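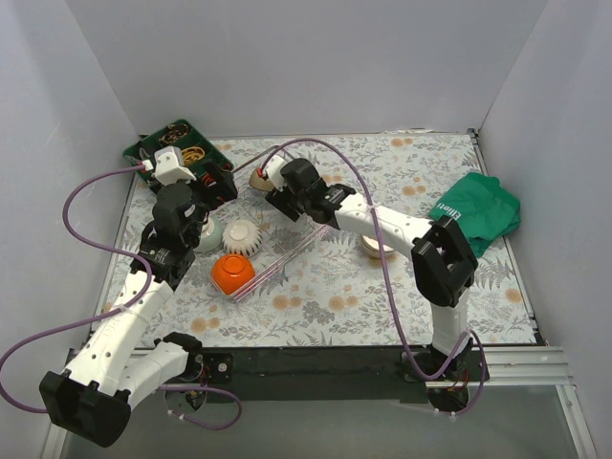
Two arms at the work surface, walls on three sides.

Newsletter > Service Notes > Electrical

Battery Test Results and What the Numbers Mean

5 August 2024
7 min read

Between January and the end of last month, the Thampi service department in Trundudside tested 386 starting batteries during routine visits. The test is part of the standard inspection, and the printed slip goes in the envelope with the invoice. A fair number of customers have called to ask what the slip says. This item goes through it line by line, and then covers the two questions that come up most at the counter: whether a battery marked "good, recharge" needs to be replaced, and why a new battery can go flat in a parked car.

Of the 386 batteries, 56 failed on capacity and were recommended for replacement. Nine of those were less than two years old. All nine came from cars driven mainly on short trips, and four of the nine cars also had an accessory wired in after purchase.

How the test is done

We use a Vatix conductance tester. It sends a small alternating signal through the battery and measures how easily current passes through the plates. It does not put a heavy load on the battery, so it can be used on one that is partly discharged and can be repeated without draining it further.

The technician enters three things before the test: the battery type (flooded, enhanced flooded or AGM), the rated cold cranking amps from the label, and whether the battery is in the car or on the bench. If the type is entered wrong, the result is wrong. An AGM battery tested as a flooded one will usually read better than it is. If the label is missing or unreadable, the slip will say "rating estimated" and the result should be treated as a rough guide only.

A surface charge also affects the reading. A car that has just been driven in has a slightly raised voltage at the terminals. We switch on the headlights for a minute, switch them off, and wait before connecting the clamps. Clamps go on the battery posts wherever they can be reached. Remote jump points under the hood add resistance from the cable, and on some models the difference is enough to turn a pass into a fail.

Reading the slip

Voltage. This is the resting voltage. For a flooded battery at room temperature, 12.6 volts or a little higher is full, 12.4 is near three-quarters, and 12.2 is near half. AGM batteries sit slightly higher at the same state of charge. Voltage shows how much charge is in the battery at that moment. It says very little about the condition of the plates.

Rated CCA. Cold cranking amps, as printed on the label. It is the current a new battery can deliver for 30 seconds at 0°F without falling below 7.2 volts.

Measured CCA. The tester's estimate of the same figure for the battery as it is now. A healthy battery often measures above its rating when new. The number falls with age, slowly at first and then faster.

State of health. Measured against rated, as a percentage. Our threshold for recommending replacement depends on the time of year. A battery that will start a car without trouble in August may not do it in January, when the oil is thicker and the chemical reaction in the battery is slower.

Temperature. Read by a sensor on the tester and used to correct the other figures. If the engine bay is very hot, the correction becomes less reliable and we test again after the car has cooled.

Result. One of five lines: "good," "good, recharge," "charge and retest," "replace," or "bad cell."

"Good, recharge" is not a failure

This line means the plates are sound but the charge is low. The battery should be charged fully and does not need to be replaced. Driving home will not do it in most cases. An alternator restores what was used in starting fairly quickly, but bringing a battery from half charge to full takes several hours, and the last part is the slowest. Many newer cars also hold the alternator output down on purpose to save fuel, and will leave the battery at something like 80 percent in normal use.

A plug-in charger overnight is the right tool. Choose one with a setting that matches the battery type. Connect the positive clamp to the positive post. If the car has a current sensor on the negative post, connect the negative clamp to a chassis ground and not to the post, so that the sensor counts the charge going in. The owner's manual shows the location.

"Charge and retest" means the tester could not decide. We charge the battery on the bench and run the test again at no cost. Please allow until the next morning.

Why a good battery goes flat

Every modern car draws some current when it is parked. The alarm, the keyless entry receiver, the clock and the memory in the control modules all stay powered. A normal figure after everything has gone to sleep is below 50 milliamps. At that rate, a healthy battery lasts for weeks.

The draw is much higher for the first part of the time after the car is locked. Modules shut down in stages, and on some models the last one takes 40 minutes or longer. Opening a door, or in some cases walking past with the key in a pocket, wakes part of the network and the clock starts again. Keys hung on a hook near the garage door are a common cause.

Measuring the draw is simple but slow. The technician latches the hood and door switches by hand so the car believes it is closed, connects the meter in series without breaking the circuit, locks the car and waits. If the reading stays high, the next step is to measure the voltage drop across each fuse. Pulling fuses one at a time also works, but it can wake a sleeping module and hide the fault.

In this period the faults we found were, in order of how often they appeared: dash cameras wired to a constant supply, trailer modules that did not shut down, a glove box lamp that stayed on, and diagnostic plugs left in the port. The last group includes trackers supplied by insurers. Most draw very little. Some do not let the car's network go to sleep, and the loss then comes from the car and not from the plug.

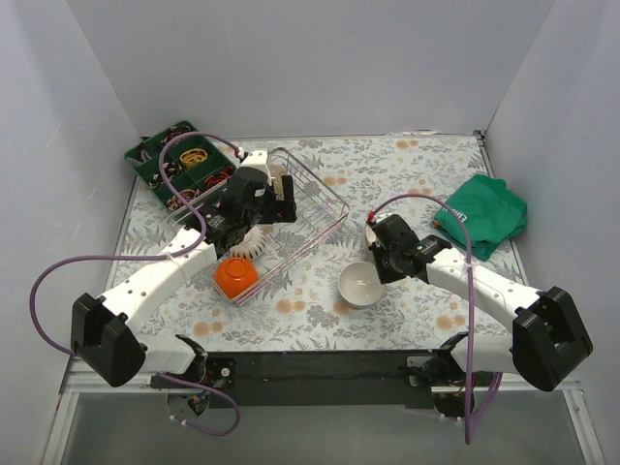
Replacement and registration

If a battery has to be replaced, the new one should match the old in type, size and terminal layout, with a CCA rating at or above the figure in the manual. A car that left the factory with an AGM battery should get another AGM. A car with start-stop should not be fitted with an ordinary flooded battery, even if the case fits the tray. It will start the car, and it will wear out early from the repeated cycling.

Many cars with a battery sensor also need the new battery registered. The charging system adjusts its voltage to the age of the battery it believes is fitted. If it is not told about the change, it continues to charge for an old one. Registration takes a few minutes with a scan tool and is included in our fitting price. Customers who buy a battery elsewhere can have it registered here for the standard scan fee.

The batteries we stock are from the Talon line, in flooded, enhanced flooded and AGM types. The date code is stamped on the end of the case. We do not sell one that has been on the shelf for more than six months, and each is charged and tested before it is fitted. The slip from that test is kept with the job record, so there is a starting figure to compare against later.

Parked cars

For a car that will stand for a month or more, a maintainer is the best choice. It can be left connected. Where there is no outlet, disconnecting the negative cable stops the draw completely, but check the manual first. Window positions, steering angle and radio codes may need to be reset, and an electric trunk latch may not open without power. Leave the trunk unlatched if the battery is inside it.

Starting the engine for five minutes once a week does more harm than good. It takes out more charge than it returns, and moisture collects in the exhaust and oil because the engine never reaches full temperature. If the car is to be driven, drive it for half an hour.

A battery that has been flat should be charged as soon as possible. Sulfate forms on the plates and hardens with time. After a few days some capacity is lost for good. A fully discharged battery can also freeze at temperatures a charged one will survive, and a frozen battery must not be charged or jump-started.

Retests before winter

Any car whose slip shows a state of health below 70 percent can be retested without an appointment, weekdays before noon. Bring the earlier slip if you have it. The test takes ten minutes, plus cooling time if the car has come straight off the highway.

Questions about a particular slip should go to Rekha Chowdary at the service desk. Please have the job number ready; it is printed in the top right corner.

Contact the service desk | © 2024 Thampi, Trundudside | Back to top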